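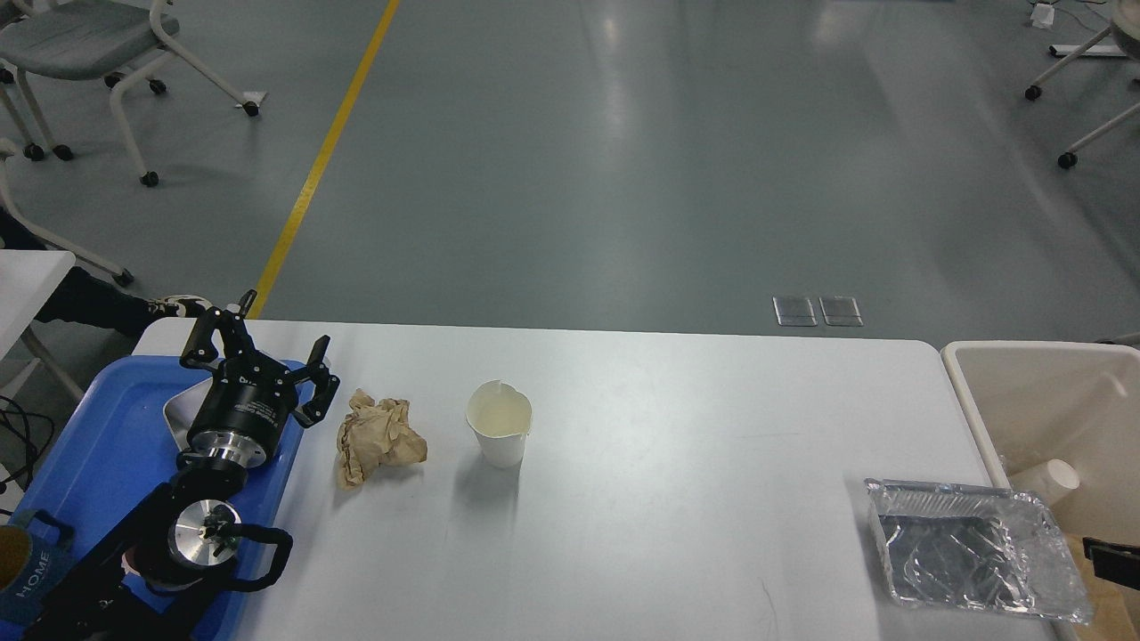
Cluronik Table Sorter: demonstrations and open day

The Cluronik is a tabletop sorting cell from Plastis, built for the stuff people leave behind after lunch. Cups, foil trays, paper balled up in a fist, the odd napkin. You put the mess on a table and the arm works through it piece by piece, tray for what gets kept, bin for what doesn't. We've been showing it at the Grimby workshop since May and we are still not tired of watching it!

What you get to see

A demonstration runs 32 minutes, and most of that is the arm working. We keep the talking short at the start (safety line, where to stand, who has the stop button) and then we let it go. Visitors stand on the far side of the yellow line while it moves. Between rounds you can come right up to the table and look at the fingers, and people always do, because the linkage is lovely to watch up close when somebody opens and closes it slowly by hand.

Bring your own trash if you like. Clean, please, and nothing glass. Crumpled kraft paper is a favorite of ours: every ball is a different shape, so the arm never gets the same grip twice. Foil trays are the mean ones. They're shiny, they bend when you squeeze them, and they slide. Cups with something still in them are a whole separate problem, and we're happy to talk about that one for as long as you'll listen.

It does miss. On a good afternoon it clears a full table in 7 minutes, and on a bad one it will go after the same bit of foil four times and then leave it. We leave the misses in. If you are thinking about a cell for your own cafeteria or school, those are the rounds to watch.

The equipment

Arm: single, table mounted, black
Fingers: two-finger gripper, linked joints, swappable
Table: white top, standard office height
Kept items: shallow plastic tray
Discards: any open bin with thick enough walls to take a bump
Software: Solís planner, runs on the workshop computer
Object list at last count: 234 items, mostly food packaging

The Solís planner is the part we get asked about most. It picks an order for the table before the arm moves, then changes its mind whenever something rolls or tips. You can follow its choices on the side screen during a demonstration, which helps a lot when the arm seems to be ignoring the obvious thing right in front of it.

Open day

Doors at 10 a.m., first run shortly after, then repeats until midafternoon. Groups are small so everyone can see the table. Children are welcome with an adult, and there are office chairs for anybody who'd like to sit. Closed shoes only on the workshop floor. Photos and video are fine.

Group visits outside the open day can be booked through the Grimby front desk. Tell them what kind of waste you deal with and we'll try to have some on the table when you arrive.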